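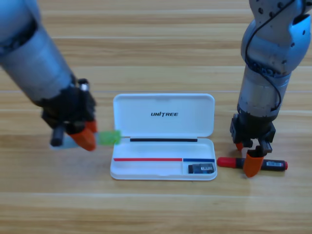
A place for the green one

Debora Santoro had the kettle on before I'd found the right door. Irkside, the drawing studio she runs at 138 Jiltuvgate, is up a flight of stairs and along a passage that feels much too long for the building, and I'd already tried a supply closet and somebody's dental office by the time she leaned out and waved me in. "Everyone goes to the dentist first," she said. "They're very nice about it. One of my students ended up booking a cleaning."

I had come to talk about putting pens away. I realize that's a small thing to cross town for, and I said so, and Debora laughed and told me it was the only subject she had ever been asked to speak on twice. She teaches beginners of all ages to draw with markers, mostly plants and street corners and the occasional patient dog, and the part of her class that people go home and tell their families about is the end, when the drawing is over and everything has to go back where it lives.

"I give it a proper stretch of the class," she said. "People think I'm being fussy, and I suppose I am, but I grew up in a house where the pens were in a jar in the kitchen and every single one of them was dead. You'd pull one out to write down a phone number and it would just scratch at the paper. My mother would put it back in the jar! That was the part I couldn't bear, even when I was small. She'd try it, it wouldn't write, and back it went with its friends."

We sat at the big wooden table, and she ran her hand along the boards while she talked, which I noticed she does a lot. She bought it in August from a bakery in Skestenier that was closing down, for 80 dollars, and then paid a cousin nearly as much again in lunches to help her get it up the stairs. The planks run the long way, and she likes that more than she expected to.

"You lay a marker down along the grain and it looks settled," she said. "Lay it across and your eye keeps going back to it. I'm sure there's no science in that whatsoever. But I find myself turning them, all day long, so they go with the boards, and now I see my students doing it too and I haven't said a word to them about it."

The wood is a pale honey color, and she says that's a help of its own. Her last table was painted a very dark blue (her own idea, she wants it known, and her own brushwork) and black caps would disappear on it. People would spend the last minutes of class patting the tabletop as if they'd lost their glasses. On the light boards a bright cap shows up from across the room, the lime-green ones most of all.

I asked whether she had a favorite color to put away, thinking it was a silly question, and she answered it at once.

"Green. It's always the green that gets left out. I draw leaves, my students draw leaves, so the green is in somebody's hand right up to the end, and by the time they put it down the case has been shut and carried off. I say to them, start with the green. When you're tidying, look for the green one first, get that home, and the rest will follow along."

The cases are a subject on their own, and I should warn you that she can go on about them, though I can go on about them too now, so I'm not complaining. She has tried rolls of canvas with little pockets sewn in, cookie tins, a fishing tackle box that had belonged to her grandfather, and a zippered pouch from Peng, the art supply shop down the hill, that she describes as the best-looking thing she ever owned and the worst. Everything slid to the bottom. You had to go in up to the wrist.

What she has come around to is the plain hard case with a hinged lid that will lie all the way back on the table. She is firm on that last point.

"A lid that stands halfway up is a wall," she said. "You're reaching over it, or it's dropping on your knuckles, or somebody bumps the table and down it comes. If it goes flat behind the tray you can forget all about it. You come in from the left, you come in from the right, you come in from anywhere. Two people can pack one case together, and they don't have to talk it over first."

She doesn't mind what a case was made for, either. She'll take one with another company's name across the lid as happily as a new one from the art shop, and she thinks people should look in their own closets before they spend a cent. White suits her best. A shallow white tray shows you every mark of ink and every crumb of eraser, and she would sooner see them than not. She wipes hers out with a damp cloth and a dot of dish soap and lets them air with the lids open while she has her lunch. 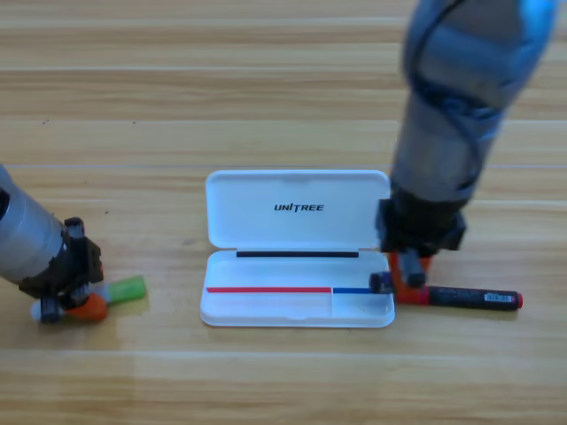 "And shallow," she added, getting up for the teapot. "Please tell them shallow. If a marker can hide under another marker it will. I want one layer, lying down, so I can see the whole family at a glance."

Lying down matters to her for a second reason. Debora's own rule, and she is careful to say it's hers and that other teachers will tell you other things, is that a marker rests on its side. She stood hers upright for years, tips up, because they looked cheerful in a mug on the windowsill. She felt the color went thin on her. Tips down, she got blots. So they lie flat, caps on, and she checks each cap by pressing it against the tabletop until she hears it click. There's a moment at the end of every class when the whole table is clicking, and she told me she'd miss that sound if she ever retired.

I wondered how strict she was about order inside the case. I had pictured, I think, a rainbow. My own sister keeps her pencils in a rainbow and won't lend them out. But Debora has given up on rainbows.

"Oh, they're lovely for a day. Then someone puts the turquoise in with the blues and someone else thinks it belongs in with the greens, and they're both right, and meanwhile the lid's still open and it's time to go home. I do warm on the left, cool on the right, and that's as far as I'll take it. Reds start on the left. Blues on the right. In between, do what you like! I won't look."

The small things go in a corner, and the same corner every time. That means the eraser, the sharpener, the little clip that holds the paper down when the window is open. She likes a compartment for them if the case has one, and if it hasn't she cuts down a matchbox and tucks it in. She has a great affection for matchboxes. There was one on the shelf behind her with a pressed clover in it, and another that held, as far as I could see, other pieces of matchbox.

Her students range from a boy of seven to a retired bus driver, and the class runs two hours with a break in the middle for tea and whatever someone has baked. She has a cap on numbers, or means to. There were 60 people on the waiting list when I visited, and she winced telling me so, and said she'd been thinking of starting another group on the afternoons when the light is good on that side of the building. She writes to everybody on the list by hand. In marker, naturally.

I asked her what goes wrong most often, for people trying this at home, and she thought about it for long enough that I drank most of my tea.

"They do it too fast," she said. "They scoop. You know, two hands, scoop, drop, shut the lid, and then the lid won't shut, and they lean on it. I had a very nice hinge broken that way. Pick up one marker. One in each hand if you're feeling lively. Set it down where it goes and let go of it gently, and then get the next. It takes hardly any longer, and I promise you it's restful. My bus driver says it's the best part of his week and he's quite a good painter, so I've decided to be only a little hurt."

And do they go home and keep it up? She rocked her hand from side to side. Some do. One woman told her she had tidied a whole desk starting from a single case of markers, working outward, drawer by drawer, until she reached the hall. A teenager admitted that his were in the bottom of his backpack with a banana. Debora gave him one of her spare cases and asked him to keep the banana separate, and he has reported back that he does, mostly.

She let me have a go before I left. I took the caps off three markers and drew what I hoped was a geranium, and she was kind about it. Then I put everything back. I was slower at it than I'd expected to be, and I caught myself turning a marker on the tabletop to lie with the boards before I picked it up again, and I looked over and she was smiling into her cup.

"There you go," said Debora. "Now, where's the green?"

It was beside my elbow, with its cap off.

Irkside's next open class is on 18th November. Paper and markers are provided, there is tea, and if you reach the dentist you should turn around and try the next door along.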